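Software Developer, Manipulation (perception and planning)
Hafþórsson Robotics, Gavimberg office

We are looking for a developer to join our kitchen tasks team. The team is small and each person works through the whole stack, from the wrist camera driver up to the task planner. You would report to Sabine Stüber.

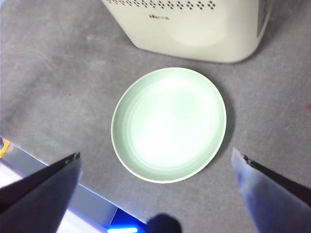
What you will do

- Maintain our grasp planner (C++, with Python bindings)
- Improve pose estimation for dishes and small appliances
- Write replay tools, so that a failed run can be examined at the desk
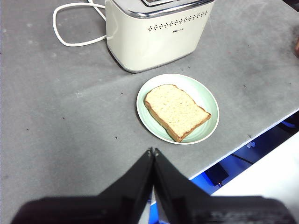
Perception is the part where we need the most help. Our present model was trained mostly on rigid objects of one colour, and it is weak with food and with anything that bends. A slice of bread on a pale green plate is a fair test for segmentation, and a white cord looping beside a toaster is a harder one, as the planner must treat it as an obstacle. You would own this problem together with Prasert Mahawong.

We do not ask for a particular degree. Four years of work with real robot arms is what we hope for -- simulation only is not enough for this position.

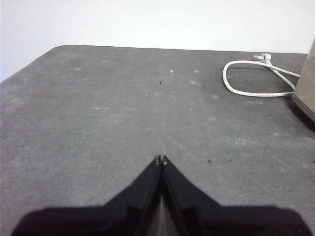
Good knowledge of ROS 2 and of camera calibration is also expected. The position is permanent, with 20 days of leave, and one day at home each week is possible after the first month.

Please send your résumé and a short code sample to Beril Ekinci before the end of March. Interviews are held at our Gavimberg office or by video.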